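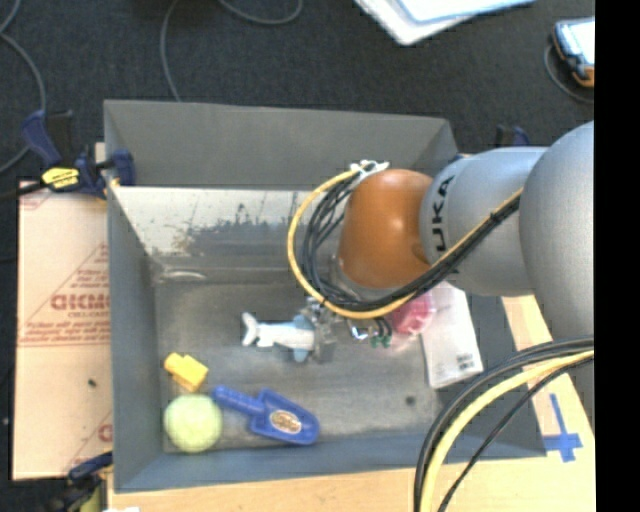

A KUKA arm with its gripper lowered over a gray bin.

Counting swifts by the chimney
Thursday, September 1, 2011

Charoen Kaewmanee has surveyed chimney swifts in Endcombe for six seasons. His data set now holds 3,021 evening counts, most of them made from sidewalks and parking lots with a hand clicker and a stopwatch. We spoke by phone the morning after a count at the old Trotby school, which has the largest roost in the county.

The method is simple on paper. A counter stands where the chimney rim shows against open sky, starts 30 minutes before sunset, and records entries in one-minute blocks until ten minutes pass with no bird going in. "Entries minus exits," Kaewmanee said. "People forget the exits. Early in the evening you get birds that drop in, come back out and circle again. If you only click on the way down you can be high by a third."

The Trotby count this week was 1,000 birds even, a figure he does not trust. "It's a clicker total from one person. I would want two people and I would report the mean. Above 20 birds in a five-second burst, your thumb is estimating."

Of the 69 chimneys on his list, 34 were used at least once this summer. Most of those held a single nesting pair. Swifts nest one pair to a shaft, as a rule, and gather in large numbers only before and after breeding, so a chimney with four birds in June and 400 in late August is normal.

Asked what separates a used chimney from an unused one, he gave inside width first. "Anything under 11 inches we have never had a nest in. Then the lining. Brick or clay tile with rough mortar, they can cling to. Metal liner, no. A bird that goes down a metal liner may not get back up."

Caps are the main cause of loss on his list. The Husar building on Mill Street was capped during roof work in the spring — the owner had not been told there were birds — and its roost had moved to Trotby by the next week. Bruklow Dairy took its cap off at his request and leaves it off from April to the middle of October.

Kaewmanee is cautious about trends. The number of counters has changed from year to year, and so has the share of counts made in good weather. "Rain suppresses the count, or it brings them in early and you miss the first half. I flag those evenings and leave them out." With the flagged nights removed, he sees a decline in occupied nest chimneys and no clear direction in the roost totals.

Counts continue nightly at Trotby until three evenings in a row come up zero. Last year that was in the second week of October. New counters should bring a chair and a red flashlight, and should pick a spot with the sunset behind the chimney.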